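Sorting the sewing corner

Friday off, so the fabric pile finally got some attention. It has been sitting there since we moved to Purnerham in December, and I'd stopped noticing it.

The blue and white floral is staying. I bought it in Pleken for kitchen curtains and still mean to make them – the colour suits the room. The teal with the pale stripes might do for napkins. Anything under 30 centimetres went in the scrap bag.

It took up to six hours, with lunch. 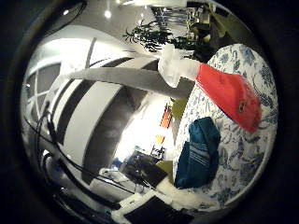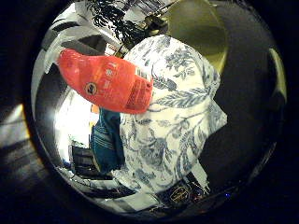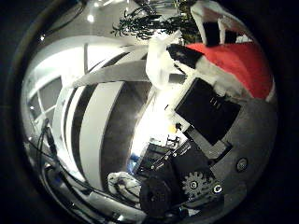
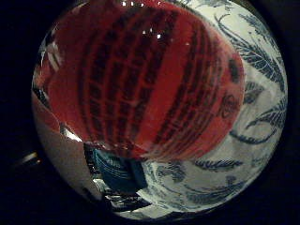

Something red in all four, August 2021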